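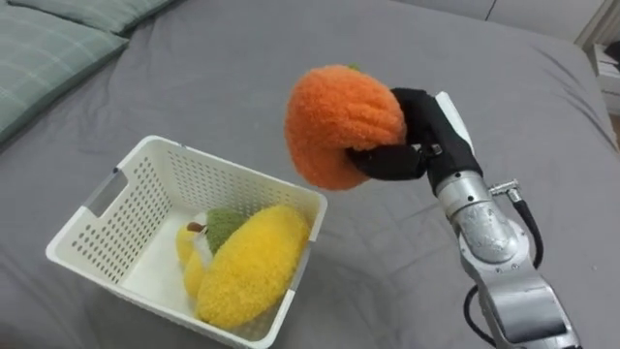
Tidying task at Flulcombe: orange fruit in the gripper, basket on the bed.

Home | Projects | Minutes | Data rules | Contact
Last updated: September

Jikar project – minutes of the collection meeting
Held at Flulcombe, start 10.15. The Kumham group joined by telephone. Kang was present for items 1 to 5.

1. Minutes of the previous meeting
Accepted with one correction. Under item 4 it was written that all labels would be in the past tense. The decision was for the present tense ("pick up the pear", "place the pear in the basket"). The data rules page already has the right form.

2. State of the collection
The store now holds 3234 episodes over all household tasks. Of these, 1480 are from the bedroom task, where the arm takes plush fruit from the bed and puts it in the white basket. The first review set aside 280 of the bedroom episodes. The reasons noted by the reviewers were mainly these: the operator paused for too long with the toy in the air, the recording was stopped before the hand had opened, or the head camera and the fixed camera did not start together.

It was asked if the long pauses could be cut out and the episodes kept. The meeting was of the opinion that a cut leaves a jump in the joint positions, and the model will learn the jump. The episodes stay aside for the present and will not be deleted.

3. Starting positions
The reviewers find that too many bedroom episodes begin in nearly the same way, with the basket near the pillows and the toys in the middle of the mattress. A first model trained on this material reaches well for the middle and badly for the side. Agreed:
– the basket is moved between episodes, also towards the foot end;
– toys may touch each other, and may lie face up or face down;
– the sheet is left as it is after each episode. Operators have been smoothing it by hand, and they are asked to stop doing this.

4. Choice of toys
There was a long discussion about the durian. It is wider than the banana and the operators approach it in different ways, some from the side and some from over the top. Flulcombe wished to keep both ways in the training set. The proposal was to mark the approach in the label, so that it can be separated later if necessary.

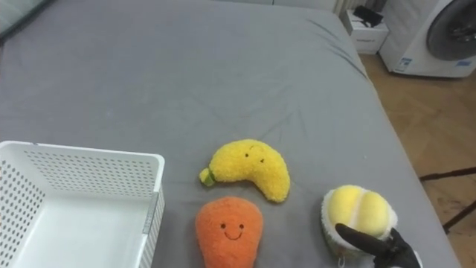

Kumham answered that two approaches are no problem as long as each operator does not keep only to a favourite one, because then the model may connect the approach with the hour of the day or the light in the room. They had the same trouble with their towel task and lost a good part of a month on it. They would prefer that the approach is given on the task card before the episode begins.

The meeting accepted this. Task cards will be changed for the durian only. The pear, the banana and the orange fruit stay with free approach.

A second question was about names. Some labels say "orange", and it is not clear if the colour or the fruit is meant. From now the label is "orange fruit" for the round one. For the orange toy with the smiling face, Kang will propose a name before the next meeting.

5. Failed attempts
Kang repeated the wish to keep attempts where the toy falls and the operator picks it up again. These are useful examples of recovery. Agreed, with the condition that the second attempt is made in the same episode without a stop. If the toy rolls off the bed, the episode is ended and marked as failed.

6. Fixed camera
The view from beside the bed should show the hand, the basket and both pillows during the whole episode. Before each block the operator checks this on the screen and writes the time in the log. The log sheets for the afternoon blocks are often not filled in – please do this.

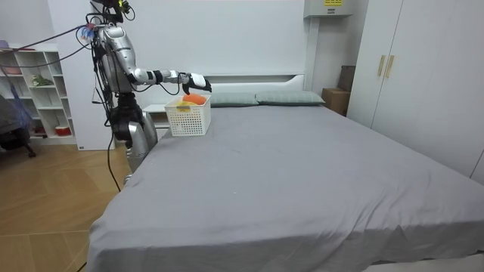
Fixed camera view: the robot at the bedside, with its hand above the basket.

7. Plan for the next period
Target is 400 new bedroom episodes with the changed starting positions. Review is done the same day where possible, and at the latest the next morning. Training of the second model begins when the review is complete.

8. Any other business
Kumham asks for the label file in the old format one more time. Flulcombe will send it.

The meeting closed at 11.50.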